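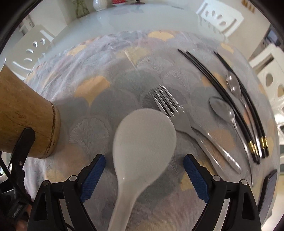 What is a utensil holder for? It keeps spoons, forks, chopsticks and the odd cooking tool standing upright in one spot, so you can grab them at the table without opening a drawer.

Utensil holder (also called a cutlery pot or spoon jar)

I've been editing the tableware pages here since May and this is my favorite one, so bear with me! A utensil holder is any open pot, jar or tube that stores cutlery on end. Some people put handles up, some put handles down. I'm a handles-down person (you can tell a fork from a spoon right away), though plenty of folks find that unhygienic.

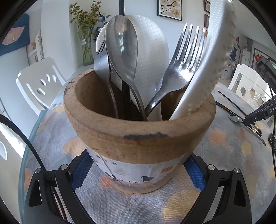
Shape matters more than you'd think. A wide, heavy base stops the pot from tipping when a long rice paddle goes in, and 4 inches across is plenty for a small household. Chopsticks do best in pairs, and I like to drop them in last.

Cleaning: empty it every Thursday or so, wash the inside, let it dry for 30 minutes. Crumbs collect at the bottom, and so does water. 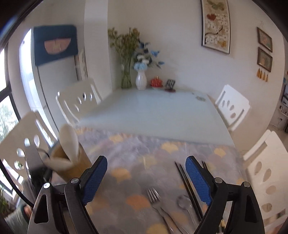

Fork, spoon and chopsticks on a patterned tablecloth, with the utensil holder at left.

See also: Cutlery tray; Chopstick rest; Knife block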